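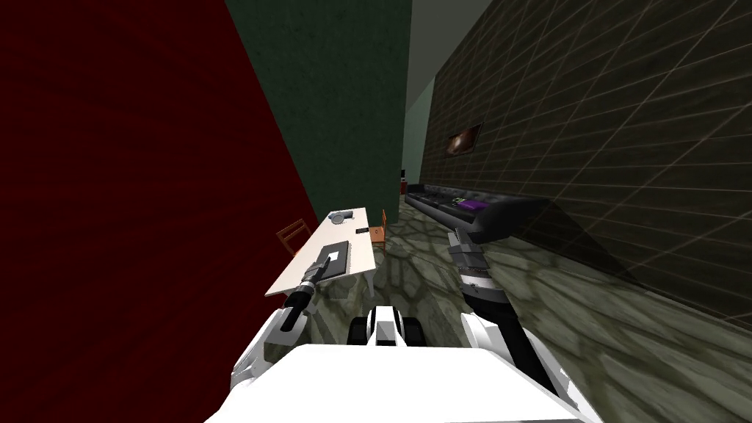

Can it tidy the front room yet?

Every January I write a post on whether a machine could do the jobs I do at home, and every January the answer has been no. I do it because my brother-in-law sends me clips of robots folding towels and asks when I'm going to stop complaining about the washing.

This year I have spent a bit longer on it. For most of the autumn I had access to Galtadik, a simulator that lets you put a two-armed robot in a made-up room and give it chores. You don't own the robot and nothing gets broken. The one I used is white with black forearms, and you look out over the top of its body as if you were wearing it. The rooms have odd taste in decoration. Mine had a dark red wall and a dark green one, a stone floor and a black leather sofa, and I grew quite fond of it.

The job

I wanted something dull that a ten-year-old could be told to do. Clear the table, put the tray straight, and bring the purple thing off the sofa and put it on the table. I never settled whether the purple thing was meant to be a cloth or a book, and it matters more than you'd think. You pick up a cloth by pinching it anywhere. A book you have to get under, or slide to an edge first.

The left arm starts more or less over the tray, so I expected that part to be easy. A tray with a thin rim lying flat on a table is hard to lift if all you have is a narrow tip. I would put one hand flat on the far side and lift with the fingers of the other. The software preferred to push. It pushed well, and the tray ended up square to the table more often than I manage myself, but lifting was another matter.

The things at the far end of the table were worse, as the arm can't get to them from where the robot stands. It has to drive round, and there is a chair by the far end on the side it wants to use. A person would move the chair without noticing they had done it. The robot treated the chair as a wall and planned a route as if it would be there for ever. Twice it decided the job could not be done and stopped.

How it went

I ran the whole chore 1000 times with small changes to where things were placed. It finished 799 of them, by its own scoring. The scoring counts the tray as put straight if it is within a few degrees, and counts the purple thing as delivered if any part of it is on the table. I watched a good number back and would have sent a child back to do it again in plenty of those.

Then there is time. A run took about 3 minutes when nothing went wrong. I could do the same in well under one, including going back for my tea.

What the shop floor says

Chrysoula Mitsotakis-Vlachou and I worked together years ago at the Rallis warehouse, and she now looks after the packing line at Surkau, on the Nutville estate. They have had real arms on the line for a while. I rang her on Tuesday to ask whether I was being unfair.

She thought I was asking the wrong thing. On her line the boxes come in the same place, the same way up, at the same height, and the arms do 2453 of them on a normal shift without anybody looking. Put a box in on its side and somebody has to walk over. She said they spent far more on the guides and fences that keep the boxes straight than anyone expected, and that a house has none of that.

I asked if she would have one at home. She said she'd have one that emptied the dishwasher, if it could be trusted with glasses, and she would not pay much for it.

Where that leaves the washing

Better than last year. Last January I couldn't get any two-armed system to finish a chore with more than one part to it, even in a simulator, and now it gets through most of them in a slow and literal way. Moving along the strip of floor between the table and the sofa gave it no trouble at all. Nor did telling one object from another.

The parts it can't do are picking up flat things, moving furniture that is in the way, and knowing when a job is good enough. A simulated room is also kinder than a real one. Mine at home has a rug that curls up, a cable across the doorway and a dog.

I've got access until the end of the month and will try it with the chair taken out, then with the sofa job on its own. If the numbers are much different I'll add them underneath.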